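Eyelet (hardware)

An eyelet is a small ring, usually metal, that lines a hole so the stuff around it doesn't tear or fray. I've been putting these things into tarps, boots and shop aprons for years, so when Baiba Venckus asked me to write the eyelet entry for the Huvdale hardware pages, I said yes before she finished asking!

Name and basic parts

The word comes from an old French one for "little eye," and that's pretty much what you get. There's a flange (the rim you see from the front) and a barrel (the short tube that goes through the hole). When you set it, the barrel gets rolled outward at the back and grips the material. A grommet is the bigger cousin, and it normally comes with a separate washer. People mix the two words up all the time, me included, and in most shops you'll get the right part anyway.

Materials

Brass is the one I reach for first. It's soft enough to roll nicely and it doesn't rust, though it will go dull or greenish if you leave it out by the sea. Aluminum is lighter and cheaper. Steel is strong but needs plating, and once the plating is scratched you'll see brown stains on your canvas (ask me about my boat cover — or don't).
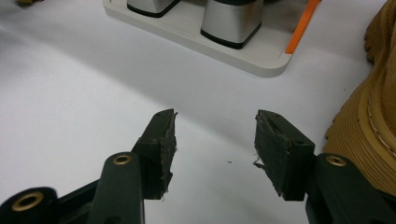 Setting them is where most of the swearing happens. You need a hole a touch smaller than the barrel, a die underneath and a punch on top. My old Drakel hand press has done 2706 eyelets by the tally on its lid, and the only part I've swapped is the spring. If the barrel splits into ragged petals, the punch is probably worn or the eyelet is too long for the cloth.

Spacing

For a tarp I go 8 inches apart along the edge and put an extra one in each corner. Urmas Avotiņš, who taught me, went wider than that and folded his hems double, and his tarps are still up on the sheds at Dotcombe.

See also: Grommet, Rivet, Snap fastener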